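Short Fiction | Flash

Open Day at Flavby
May
By Riaan Sibiya

Ines had read the flyer so many times that it split along the fold. Open day, Flavby Works, come and meet Uto! She got there at ten, an hour early, and stood at the gate grinning like a kid.

Eoin Moynihan let her in anyway. He had 200 name badges in a shoebox and gave her number 26 – her lucky number, as of that moment.

"Uto's being set up," he said. "Want to watch?"

Did she ever!
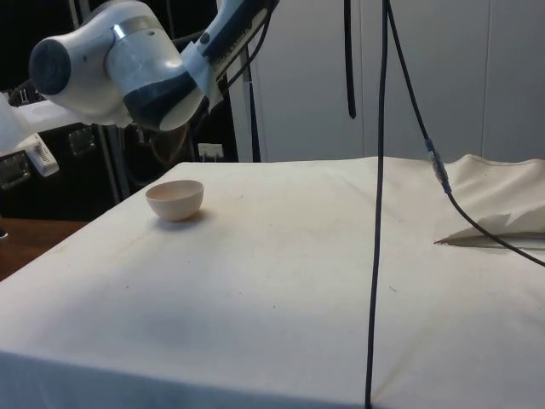

Ines had fixed sewing machines all her life, and she loved anything with a joint in it. She followed the navy stripe up the white arm and wanted to clap before it had even moved. And all that waiting for one little pink bowl, alone on the big cloth like a guest who had also come early!

"What does it do with the bowl?" she whispered.

"Carries it to my side," said Eoin. "Then I say thank you."

"You say thank you?"

"Every time."

He pressed a key. The arm hummed, and Ines leaned in until her badge swung forward – and when the bowl rose she heard herself say it first, loud enough for the whole hall.

"Thank you, Uto!"

Recent stories
The Skitar Ferry
Room 347
Moschos Takes the Stairs
60 Lemons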